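The Bottles Come Back Different

At a beverage warehouse, robot arms took over the worst table in the building. The people who used to stand at it have plenty to say.

Monday, November 18, 2024

The returns room at Mersha used to be where you went if you were new, or if you had annoyed the shift planner. It sits at the back of the warehouse, past the pallet wrapper and the vending machines, and for years it held two long tables, a scale, a wall of bins and whoever had drawn the short straw. Every bottle that came back from a store came back here. Wrong flavor, torn shrink wrap, mixed case, short date. Somebody had to lift each one out of its carton, turn it to find the label, and set it down in the right place. Then the next one. Then the next one, until lunch.

I spent three days in that room this fall, and I went in expecting to write about machines. I did fall for the machines a little (I'll get to that). But what kept filling my notebook was the people, who are still there and who now talk about returns the way cooks talk about a kitchen they helped design.

Mersha distributes soft drinks, teas and flavored waters to small groceries, a lot of them family stores that order a dozen of this and half a dozen of that. Small orders mean mixed cases, and mixed cases mean returns. On a busy day the room handles 3,000 bottles. It's light work if you only look at one bottle. Do it for a full shift and you feel it in the thumb, the wrist and that spot between the shoulder blades that never quite lets go.

"I used to drive home with my right hand in my lap," one sorter told me. She has been in the building longer than the pallet wrapper has. "You don't notice it at the table. You notice it when you try to open a jar of sauce."

The company had looked at automation before and passed. The big sorting lines on the market wanted one shape of bottle at high speed, and returns are the opposite of that: tall ones, squat ones, square shoulders, sports caps, bottles lying down, bottles stuck to each other with syrup. What changed was the arrival of small arms that can be taught by hand. Mersha bought its first pair from Nisetti, an integrator that had mostly worked with bakeries, and set them up in August on a spare table in the corner. The project got a name, Skorach, which as far as I could learn means nothing at all. Someone typed it into a form and it stuck.

And here is the part I loved. The arms had to be shown what to do, and the people showing them were the sorters.

Nisetti's first plan was to send its own technicians to do the teaching. They came, and they were good with the equipment, and they picked up bottles like people who had never picked up bottles for a living. They went for the middle. The sorters, watching over their coffee, could hardly stand it. You don't take a soft bottle by the middle! It buckles, it slips, and if the cap has been opened you wear it. You come in high, by the neck and shoulder, where the plastic is stiff. After a morning of this one of the sorters asked if she could have a turn, and by the end of that week the technicians were the ones standing back with coffee.

Since then the room has recorded demonstrations nearly every day. A sorter guides the arm through a pick, sets the bottle in its holder or its bin, resets the table and goes again. A good session is 40 picks, and then you swap out, because attention goes before the hands do. There's a board on the wall where people write down what gave them trouble. When I visited it said things like "clear caps in morning sun," "the square tea AGAIN" and, underlined, "don't line them up so nice." That last one is a real lesson. If the bottles are always in a tidy row, the arm learns tidy rows, and a returned carton has never been tidy in its life.

So the sorters have become experts in mess. They tip things over. They crowd one bottle against another. They drop in whatever turns up in cartons from the stores, and plenty turns up. One man has a gift for it and is called over when a table looks too easy. He considers it for a moment, like a painter, and then nudges something an inch to the left.

What has it done to the job? The short version is that the hours at the sorting table have been cut, and the hours have gone somewhere better. Nobody was let go from the returns room, and I asked this of several people who had no reason to flatter the company. Two sorters moved to full-time teaching and checking, with a raise. The others rotate: part of the shift with the arms, part on the floor, part at the date-check station, where a person still reads every code. The sorter with the sore hand opens her own jars now. She told me so twice.

It hasn't all been easy. The first weeks were tense, and the shift planner admits that the announcement was handled badly, with a slide show about efficiency and no mention of who would be doing what. People went home and told their families they were being replaced. A better meeting followed, and a written promise on hours, but a few in the building still bring up the slide show. There's also the pace. An arm is slower than a practiced person, noticeably so, and when a truck is late and the cartons stack up, the sorters step in and clear the backlog themselves with what I can only call relish.

There are also new kinds of tired. Watching closely is work. One of the two full-time teachers said her eyes ache in the evening the way her wrist used to, and she has asked for shorter blocks and better lamps. The lamps have come. The shorter blocks are being discussed, and she intends to keep discussing them.

Still, I haven't been in many workplaces where people were this eager to show me things. I was pulled from table to table. I was made to try it, and I was terrible, and I was told so in detail. My first pick went sideways. My second was described as "brave." The knack is in slowing down before you think you need to, and in trusting the camera on the wrist when your own eyes are telling you something different from across the table.

Other warehouses have begun to call. Mustia, which packs sauces and oils on the far side of the rail yard, sent four of its own people over to spend a day in the room, and it was the sorters who hosted them. They did the tour, they ran the demonstration, they answered the questions about hours and pay while the managers were off at lunch. Mustia's crew went back with a list of conditions for their own company before a single arm had been ordered. The first item was that the teaching would be done by the people who know the jars.

Mersha's sorters, meanwhile, have filed 326 notes in the Skorach log, and I read every one of them on my last afternoon. Some are a single word. Some run on for a page and include drawings. They're funny and bossy and full of the kind of knowledge that usually leaves a building when somebody retires, and I can't think of a better argument for handing the teaching to the people who had the job.

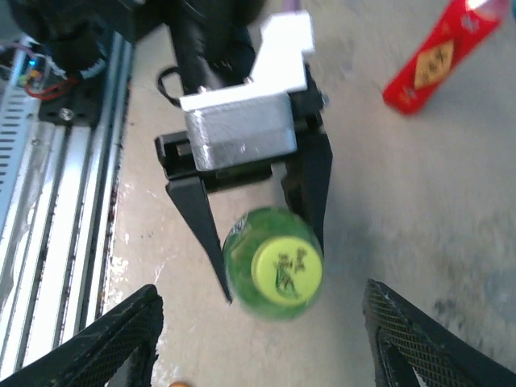
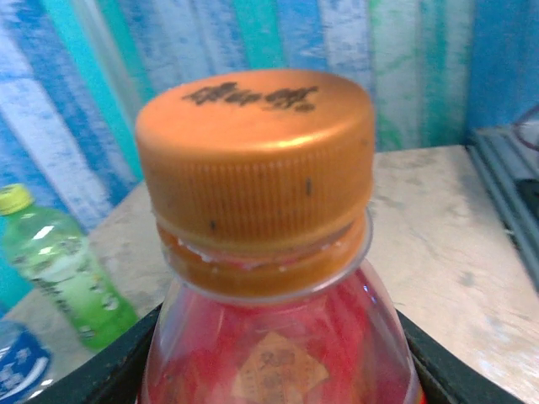 Caps come up in the log more than anything else. Before this fall I had never given a bottle cap a thought, and now I can't stop looking at them in stores. For the sorters the cap is where a pick begins, the part you find first when you come down from overhead, and they have opinions on every style. Flat tops with printing on them are popular, because the printing gives you something to aim at. The tall orange one on the red drink, with fine ridges all the way around the side, is the sort of cap the log calls "honest": you can tell where it ends and where the neck starts. Yellow-green on a green bottle takes more care. One note asks for a whole week of nothing but green drinks, and someone has written "yes please" under it in a different color.

The green week is on the schedule now. The square tea comes after that, and there's already a sign-up sheet for it on the wall, with more names than slots.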